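4. Fitting the shelves and preparing the worktop

Applies to the Vinddale utility bench with Flillarberg shelf kit. Revised 29 January 2021, S. Chaudhary.

Complete section 3 before starting. The frame must be level and fixed to the wall. Do not load the bench until step 11 is done.

1. Lay the shelves on a clean blanket with the finished side down.
2. Push a shelf support into each of the four holes at the chosen height. The holes are spaced 28 mm apart. Supports should sit flush with the upright.
3. Lower the shelf at a slight angle, back edge first, then let the front edge down on to its supports.
4. Press each corner in turn. If the shelf rocks, one support is in the wrong hole.
5. Repeat for the second shelf.

Note: On benches made before December the lower shelf is 4 mm narrower and is supplied with two spacers. Fit these on the left-hand side only.

6. Wipe the worktop with a dry cloth. Remove dust from the rear channel with a soft brush.
7. Slide the back rail into the channel from the right until it meets the stop.
8. Tighten the rail screws by hand, then give each a further quarter turn. 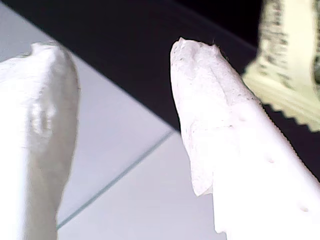
Caution: Do not use a power driver on the rail screws. The inserts are soft and will strip, and a stripped insert cannot be replaced without removing the top.

9. Unroll the surface mat and leave it flat for an hour. A mat stored in a cold room may need longer.
10. Place the mat with its long edge against the back rail. Trim the front edge if required — use a sharp blade and a steel rule, and cut on a separate board.
11. Check that all supports are seated and that the rail does not move when pulled.

Maximum load is 23 kg per shelf, spread evenly. Keep heavy items on the lower shelf, towards the wall.

Note: Rastogi brackets from the earlier Flincombe bench do not fit this frame. The hole spacing is different and the bracket will work loose under load.

Keep the spare supports and the hex key in the bag provided. They are needed again in section 5, Moving the bench.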